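Why Cold Joints Fail First
Adhesives in flat-pack furniture are being asked to do more work than the screws

A dining chair spends most of its life unloaded. When it is loaded, the force is rarely straight down. People lean back, hook a foot on the rail and twist to reach for something, and each movement bends the joint between the seat rail and the rear leg. Most chairs that come back under warranty come back with that joint open.

Vevano, which makes chairs and stools for schools and cafes, went through 1,401 returned pieces before revising its Timberg line. Breakage in the wood itself was uncommon. The usual fault was a dowel that had pulled free with a clean surface, meaning the glue had never bonded to the wood.

The cause was temperature. White wood glue is a suspension of plastic particles in water. As the water moves into the wood, the particles pack together and merge into a film. Below a certain point, which varies by product, they stay hard and dry to a chalky powder. The joint holds well enough to leave the building and fails some months later.
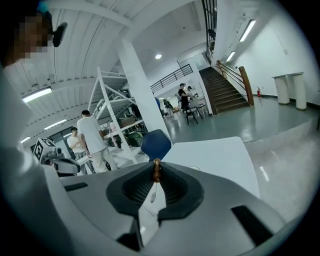

Air temperature is a poor guide. Rails stored against an outside wall can stay cold for hours after the shop has warmed up, and the glue takes on the temperature of the wood. Vevano now brings parts indoors the day before assembly and checks the core of one rail per stack with a probe.

Fit matters as well. A dowel that slides in without resistance leaves a thick glue line, and thick lines shrink as they dry. One that has to be hammered scrapes the glue off the wall of the hole and pushes it to the bottom. The drawings for the Skilallow stool, made by Hakala, call for a grooved dowel and a hole 5 mm deeper than the dowel needs — room for the excess to collect.

Clamping time is the last variable, and the one most often cut. Hakala holds its frames for 108 minutes and keeps them off the test rig until the next day. Frames glued late on a Wednesday are tested no earlier than Thursday afternoon, and the first 6 from each batch are loaded until they break.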